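How Salport Keeps Its Containers in Circulation

Interview: Operations

Augustina Tetteh has managed container pooling at Salport for long enough to have seen three different labeling systems come and go. The company leases reusable transport packaging to food processors and bakeries, collects it after use, cleans it and sends it out again. Her office overlooks the receiving dock, and the interview was interrupted twice by drivers who needed a signature.

Most of her time, she said, goes into the gap between what customers think they have and what they have. "A site will tell us it is holding 600 units. We send a truck for 600 and the driver comes back with 194. The rest are in a back corridor, or at a different site, or full of spare parts."

Salport used to charge a flat deposit per unit. Tetteh dropped it in favor of a daily rental rate, which starts when a unit leaves the dock and stops when it is scanned back in. Returns improved within one billing cycle. "A deposit is paid once and then forgotten. A daily charge appears on every invoice, and someone in accounting asks about it."

The change caused disputes. Rilstead, one of the larger bakery accounts, objected that units were sitting at Salport's dock for hours before being scanned, and that it was paying for the wait. Tetteh checked the gate times and agreed. The clock now stops at the gate, at whatever hour the truck is logged in.

On washing, she was specific. Plastic and metal are run as separate batches, with different detergents. "Strong alkali is fine on polypropylene and bad for aluminum. If you mix the loads, you have to choose which one you clean properly." Rinse water is tested at the start of each shift and after any detergent change. The records are kept by Zeltomum, the software the company adopted in August, which she described as adequate — the reports are good, the search function is slow. 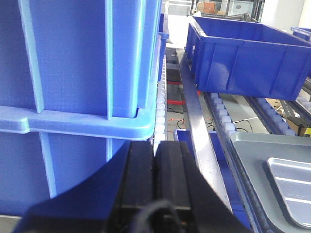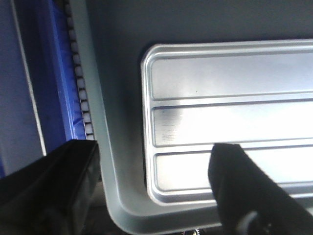 Inspection and retirement

Asked when a unit should be scrapped, Tetteh said the question is usually put too simply. Age is a poor guide. A crate on a short, regular route may outlast one half its age that travels on mixed loads.

"For plastic, I look at the corners and the rim. A scuffed wall is cosmetic. A cracked corner will fail under a stack." For metal, flatness comes first. A warped tray jams in a rack or a conveyor, and the customer loses more in downtime than the tray is worth.

Inspectors pull 20 units from each returned batch. If any of them fails, the whole batch is checked by hand. The method came from a consultant, Tsikata, and has been left alone apart from the form, which Tetteh shortened to one page.

She does not plan to add new sizes. Customers ask for them regularly, and each one needs its own storage lane, its own wash settings and its own float of spares. "We have turned down good accounts over it," she said. The next project is a second gate scanner, for which she is still waiting on a quote.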